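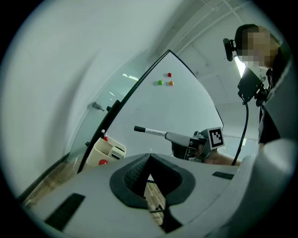
*Whiteboard and gripper, wooden floor below.*

Feb 12, 2025

Moved the bench LTE router (the Zolent) off the old SIM and onto the Belus data plan. The old plan kept dropping the session overnight and I was tired of restarting it by hand. Belus card went in with the power off. First boot it registered on the network but gave no data. The APN field still had the old carrier's entry in it, and "auto" doesn't overwrite a saved profile. Deleted the profile, made a new one, saved, rebooted. Data came up after that.

Settings as they stand now:

- Mode: 4G only (auto kept falling back to 3G in the back room)
- Wi-Fi: 2.4 GHz, channel fixed at 5
- DHCP pool starts at .152
- Admin page: LAN side only, remote login off
- Firmware: left alone

Moved the Wi-Fi channel because the office access point next door sits on 1 and the two were too close in name as well. Ours is now `ondidero-bench`. If your laptop still joins the old name, forget it and join again. Same password as before.

Signal. Locked to band 20 the router holds steady but slow. On band 3 it is faster by the window and poor everywhere else. Left it on 20. I tried the external antenna from the Başaran kit on the MAIN port and got no change worth writing down. The pigtail on that antenna is loose at the crimp, so I don't trust the result. Needs repeating with a good cable.

Ping to the gateway, wired, 850 packets sent, 817 came back. Most of the losses were in one block near the start, while the band lock was still being applied, so the run should be done again from a clean start before anyone quotes it. The Wi-Fi run I stopped early — somebody was pulling a large update through the same router.

RJ45: port 2 doesn't link with the long gray cable but does with the short one. Same cable works in port 1. Put tape on port 2 for now. Could be the clip, could be the port.

Power: the router was sharing a strip with the soldering station. It rebooted once when the iron was switched on. It has its own outlet now and hasn't done it since, but that's only one afternoon.

To do:

- [ ] New pigtail for the Başaran antenna, then repeat band 3
- [ ] Rerun wired ping, nothing else on the router
- [ ] Check port 2 with a known good long cable
- [ ] Export the config and put it in the shared folder
- [ ] Ask Belus if the plan has a fair use limit. The paper that came with the SIM doesn't say

Old SIM is in the small parts drawer, in its card. It's paid up to April, so don't throw it out.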